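Rhodri Gough had been reading logs since lunch. The Vornent group in Soltville had 758 runs of the bottle task, and he wanted to know which ones were worth keeping.

The old method kept every run that ended well. His method threw out any run where the arms waited on each other for more than five seconds, even if it ended well. Bangash thought this was wasteful and had said so twice, once in February and once that morning.

"You'll starve it," Bangash said from the doorway.

"Maybe."

He opened the next run and let it play. One arm had the bottle by then, and the other was open beside the yellow cap. 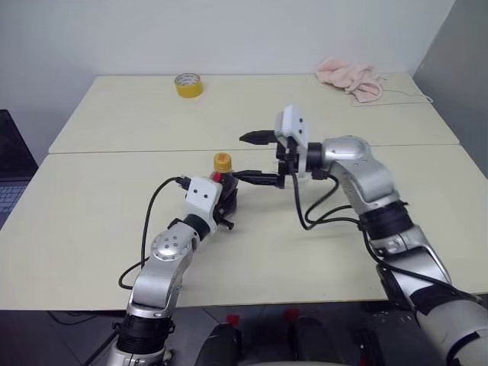
"What happens to the runs you throw out?" Bangash asked.

"They go in a separate set, and I train a second policy on everything so we can compare the two."

Bangash came in and sat down. The second policy had finished overnight. Rhodri put the two curves on one plot – his in blue, the old one in gray – and turned the monitor so they could both see it. The blue line sat higher for most of its length, then dipped near the end.

"What's that?" Bangash said.

"I don't know yet."

He wrote the dip down in the notebook with the date, 6 Sep 2024, and started the test again with a new seed.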